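Home | Projects | Reports | People | Contact

Sarnemel progress report: folding software, spring update

2024-04-26
By Bleddyn Griffiths
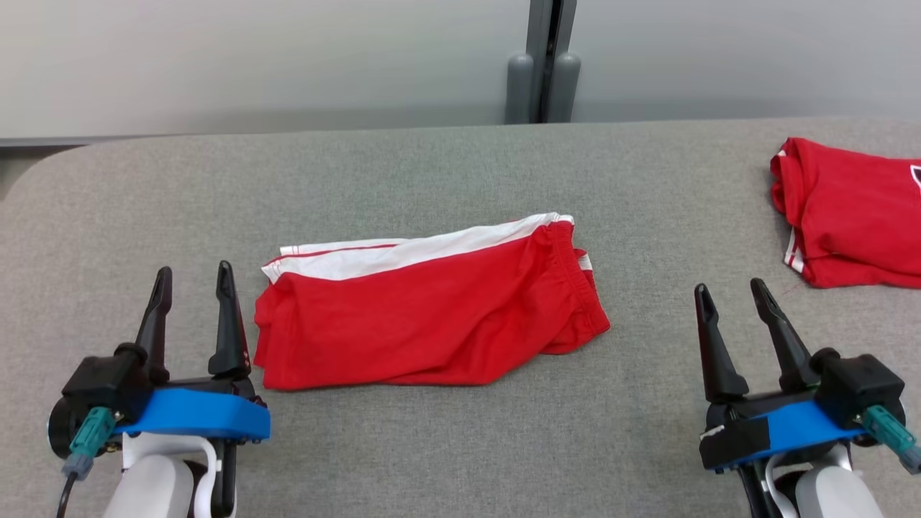
Most of my time since the last report has gone into the part of the software that decides where to grab. You'll remember that the old version found the outline of whatever was on the table, picked two corners and hoped for the best, which was fine for tea towels and pretty hopeless for anything with legs or sleeves. The new one tries to work out which bits of cloth belong to which garment before it picks anything at all. Red shorts with another red garment heaped up off to the right are exactly the sort of thing that used to trip it up – same colour, both creased, and the old code would happily draw one outline round the pair. Now it leans much more on edges and trim, so the white panel on the shorts and that puckered waistband at the end give it something to hang on to. I'm really pleased with this bit!

Toshiko Hayashi did the labelling for it, and it was a slog. We had 376 images marked up by the end of March, with the waistbands and hems drawn in by hand, and then we decided that hems and side trim needed to be separate labels and she went back through the lot. (I owe her a large cake.) The split was worth the bother. Before it, the planner kept mistaking a stripe down the side of a leg for the bottom of the leg, and you'd get a plan that folded the thing sideways.

On planning, the big change is that the two arms now share one plan. Up to February each arm had its own and a bit of code in the middle stopped them bumping into each other, mostly by making one of them wait. Ottmar Gerlach rewrote that from scratch and it's a lot tidier. A full plan takes 700 milliseconds on the lab machine, down from several seconds, and we can throw one away halfway through and ask for another without everything seizing up. It still gets in a tangle when both grasp points are close together, say at the two ends of a narrow waistband, and I'd like to have that sorted before we show it to anyone from Kröger.

Control has had less love. We've put a limit on how fast the fingers close and the cloth gets dragged about less as they come together. What we don't have yet is a decent way of telling whether the gripper has one layer or two. Edeltraud Stöcker has an idea about using the motor current, and she's recorded some 30 test grasps to see whether there's anything in the numbers. I've had a look and I can't make up my mind. Thin sports fabric barely shows up at all.

The replay tool is in daily use. We've called it Tonumance, for reasons lost in a long lunch, and it lets you load a run, step through what the cameras saw and see the plan at each moment next to it. It eats disk space like mad, so runs older than 10 days now get squashed down unless somebody flags them. I'd underestimated how long the tool would take (three weeks, when I'd told you one) and that's the main reason the grasp checks have slipped.

Money is fine. The only unplanned cost was the Plarkum storage licence, and Britta Baumgart has the paperwork for it if you want to see it.

For May the list is the close-together grasps, a yes or no on the motor current idea, and a first go at T-shirts from a heap instead of laid out flat. I'd also like to talk to you about whether we can keep Toshiko on for the second round of labelling, as her hours run out before the T-shirts are done.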